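Section 5. Setting up your bass practice amp

The Marsden is a small amp with large opinions. Read this section before you plug anything in, or at least before the neighbors get home.

1. Put the amp on the floor or a solid shelf, with its back 9 inches from the wall. Closer than that and every low note turns to oatmeal.

2. Turn MASTER all the way down. Yes, all the way.

3. Connect the power cord, then the instrument cable. The Filach cable in the box has one angled plug. The angled end goes into the bass.

4. Switch on and wait for the green light. Set all the tone knobs to noon and bring MASTER up to 2.

Caution: The Mirex fuzz circuit is off when the amp leaves the factory. Leave it off until you have finished step 4. Your ears are not covered by the warranty.
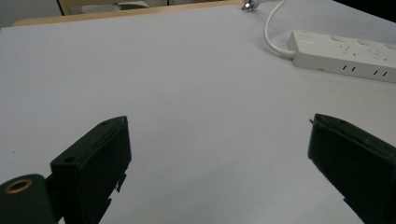

Can I use the headphone jack and the speaker at the same time?

Plugging in headphones mutes the speaker. To hear both, hold the PHONES button while you switch the amp on – the light will blink twice.

5. To play along with records, run a cable from your phone or player to AUX IN. The track has its own volume on the player. MASTER only changes the bass, however much you may wish it controlled the singer.

6. For the built-in drum loops, press BANER. The tempo starts at 82 beats per minute, a speed at which most people can play most things. Tap the button in time to change it.

Note: The tempo goes back to 82 when you switch off. Your settings for the tone knobs stay put, being knobs.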